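Search this site Enter keyword Go
Last updated: June

Progress report to the Grarnau Fund
Givport tabletop handling project: working rules for two-arm benches

What the grant paid for this period

The Fund asked for a set of working rules that a small lab could pick up and use without hiring anybody to explain them. At the last report we had a draft of 21 rules, most of them taken over from the older Swanepoel guide. We said then that we doubted a good part of it. After a period of trying the draft on a real bench we still doubt a good part of it, though some of the rules we doubted have changed.

The trial covered 385 runs at the Givport bench. Every run was a sorting job with small drugstore goods: toothbrushes, razors, combs, little green bottles, most of the brushes and combs still in their clear wrappers. Colored plastic baskets take the goods. We picked this job over the painted blocks used in the Swanepoel guide for the plain reason that blocks don't crinkle, slide or catch the light, and a rule that has only been tried on blocks hasn't been tried on much.

Before each run the operator went down the draft, marked every rule as met or not met, and signed the sheet. Our worry from the start was that the sheet would measure how well people fill in sheets. That worry stands. Two operators given the same table often marked it differently, and on several rules both could defend their answer from the wording.

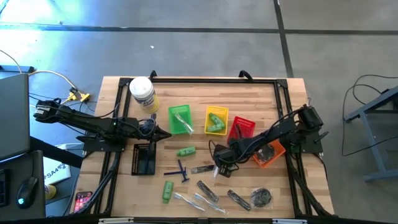 Rule on personal items

The draft says "no personal items in the work area." It sounds clear. At Givport there is regularly a phone on the corner of the table, outside the rails. One operator calls that outside the work area and marks the rule as met. Another says the table is the work area, and marks it as not met. The Swanepoel guide never says where the work area ends, and neither did we when we copied the line.

We have rewritten it to say that the work area is everything the arms can reach with the program that is loaded, plus the rest of the tabletop. That makes the phone on the corner a miss. The operators don't love this. We aren't sure it makes anyone safer, but at least two people reading it should mark the same box.

Rule on cables

"Cables shall be tidy" has been taken out. Cables on an arm have to move with it, so they need slack, and slack looks untidy. What matters is whether a loop can get between a gripper and the goods, or snag on a basket, at the far end of the arm's travel. The new wording asks the operator to move each arm slowly to its limits and watch the loops at the wrist while doing so. It takes longer. We expect it to be skipped when people are busy, and we have no cure for that beyond having a second person sign.

Cables on the floor are handled by the general lab rules and we have stopped repeating them. Saying the same thing in two documents means that one of them will be out of date.

Rule on what counts as placed

This one cost us the most time. The draft says an item is placed when it is "in the basket." A wrapped toothbrush is longer than you'd like for a small basket, and it tends to lie across it with one end sticking out over the edge. Is that in? Some of the score sheets say yes and some say no, so any success rate worked out from them before the wording was fixed should be treated with care. We would rather the Fund did not quote one at all yet, ours included.

The wording now in use: an item counts as placed if it stays put when the gripper has let go and moved clear, and if no part of it touches the tabletop. An end that sticks out over the rim is allowed. We considered a stricter version and dropped it, as it mostly punished the choice of basket.

Rule on packaging

Wrapped goods were barely mentioned in the Swanepoel guide. Clear film matters for two separate reasons. Fingers can close on loose film and miss the thing inside it. And from a low viewpoint a big wrapper near the lens can take over much of the view, with highlights and creases where you'd hope to see the item.
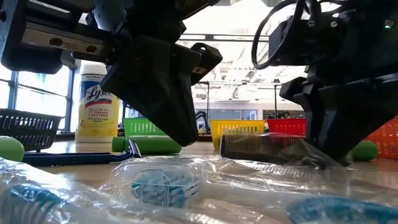
Clear wrappers in the foreground at Givport, with a gripper on either side.

The draft answer was "remove excess packaging where practical." We are against it. If the stated aim is to handle goods as they come from the store, then trimming the film is tuning the test to suit the machine. The replacement rule tells people to leave packaging as supplied and to write down on the sheet any item that has been opened or trimmed. Lekden, the partner site, objected that this will lower their numbers. It may well do so. A rule that can only raise numbers isn't worth printing.

Rule on the start layout

The draft wants each run to begin from "a random arrangement." People are bad at random. They spread things out politely, and they tend to leave the baskets sitting flat and square. We now ask for awkward starts as well, with baskets turned or tipped up and goods close to or under an arm. Operators also have to record how the baskets stood at the start, something the old sheet had no space for.

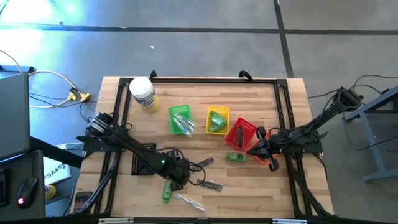
The Givport two-arm bench

Two rules have been withdrawn outright. One required a "clean and professional bench," which nobody could score. The other asked for a wipe-down after every run. A canister of wipes on the table tells you that wipes are at hand and nothing more, and the tick boxes for wiping were filled in so evenly that we don't believe them. Cleaning is now a line in the daily log, with a time of day next to it.

What we can't claim

We can't tell the Fund that the rules reduce accidents. The trial was not set up to show that, and we'd be wary of any project this size that says otherwise. We also can't say the rules travel well. Givport and Lekden share habits, and a wording both sites understand may still puzzle a third.

The canister raises one more open question. Does a standing object that isn't part of the job belong inside the rails? Some operators treat it as a useful obstacle and others as clutter. The draft is silent, and our own view is divided. For now it must be written on the sheet if it is there.

Next period

We plan to run the revised sheet at Lekden with operators who have not seen the old one, and to have the same tables marked separately by two people. Any rule on which they keep disagreeing will be reworded once, and removed if that fails. We ask the Fund to hold off on publishing the draft under the Grarnau name until that is done. The request to add a section on training is declined for the present; there is no point in training people on wording that we expect to change.

No change to the budget is requested. The revised sheet and the list of old and new wordings go to the Fund with this report.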